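Minutes, shared room catch-up, 10/16/23

Present: Ghazala Abbasi, Kausar Pirzada, Ehsan Minhas, Anathi Masilela, and me (Nighat Lashari, typing as fast as I can, so forgive the spelling). Anathi had to leave before the storage bit.

**Tables.** We went back and forth on this for ages! Kausar wants the white tables kept for reading and sorting, with bags and coats going somewhere else. Ghazala is fine with that as long as people can still leave a book out if they're coming back to it the same day. Agreed, and I'm writing it on the door.

**Books and paper.** Ehsan has started a list of what gets left out on the tables (books, booklets, sticky notes, stray sheets) and he's up to 66 lines already, bless him. Books go back on the shelf at night. Loose paper with no name on it goes in the Lestine box, and I empty that when it's full.
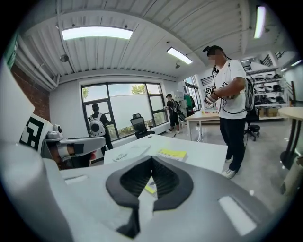
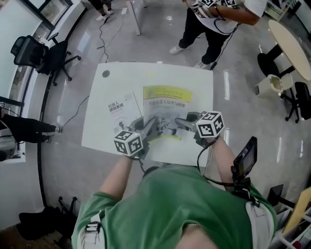 *First picture: paper and the yellow pad on the white table. Second picture: the two books, one partly tucked under the other.*

Kausar asked if the book with the yellow banner could have a second copy, as everybody wants it. Ghazala will ask Skonau for a price.

**Chairs.** The mesh office chair by the window stays by the window. I know I go on about this, but it's the only spot with decent light and I like it there.

**Money.** We have 588 left until February. The new shelf from Gunawardena would take 70 of that, and everyone said yes before I'd finished reading it out (a first!). Ehsan orders it.

**Any other business.** Anathi had asked earlier if we could get more sticky notes. Yes, but the small packs please, we don't need 2000 of them again.

Ghazala to book the room for next time and bring the Faltach catalog.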